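Séance 5 — Ranger une table, objets mélangés
Atelier d'organisation domestique, notes de cours

Bon, je reprends là où on s'était arrêtés la dernière fois, avec la question de Nermina Matić sur les contenants. Elle demandait si un bol peut servir de rangement ou si c'est tricher. Moi je dis oui, mille fois oui ! Un bol, c'est un contenant sans couvercle, donc on voit ce qu'il y a dedans, et on s'en resservira plus facilement qu'une boîte fermée au fond d'un placard.

Par contre, attention à la hauteur. Quand l'objet dépasse largement du bord, il penche, il prend toute l'ouverture et on ne peut plus rien glisser à côté. Je vous avais donné la règle du tiers (un tiers qui dépasse, pas plus) et je m'y tiens, même si j'en connais parmi vous qui la trouvent sévère.

Vocabulaire à retenir pour le contrôle :
contenant ouvert : bol, panier, plateau
objet orphelin : ce qui reste sur la table une fois les contenants remplis
zone blanche : la partie du plateau qu'on laisse libre exprès

Les objets orphelins, parlons-en. Chez moi c'est toujours un jeu. Un casse-tête, un dé, une carte qui traîne. Le cube de couleurs est le cas typique : il tient debout tout seul, il est joli, on le pose derrière autre chose et il y reste six mois. Je ne vous demande pas de le cacher, je vous demande de lui choisir une place et de l'écrire sur votre fiche.

Pour l'exercice, vous prenez une table claire, un bol, un objet haut et un objet orphelin. Vous avez 18 minutes. On commence par sortir l'objet haut du bol, on le couche, on regarde ce que ça change — souvent ça suffit — et ensuite seulement on s'occupe du reste. Ne sortez pas vos étiquettes tout de suite, je vous connais !

Les fiches Dronier sont dans le classeur bleu, celles de janvier ne sont plus bonnes, jetez-les. Pour le compte rendu, 600 mots maximum, avec un petit croquis de la table avant et après. À rendre le 15 juin 2024.

Ah, et pour les couleurs : un bol pâle sur un plateau blanc, ça repose l'œil, mais ça se remarque peu, alors gardez les teintes vives pour ce que vous perdez souvent. 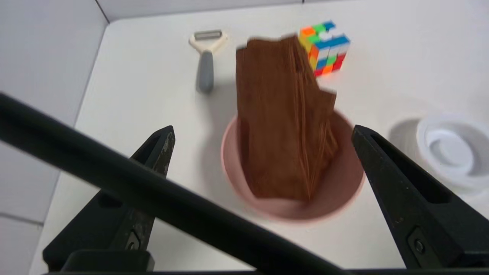 La prochaine fois on attaque les tiroirs, donc apportez un mètre ruban et les dimensions intérieures d'un tiroir de chez vous, largeur, profondeur et hauteur utile.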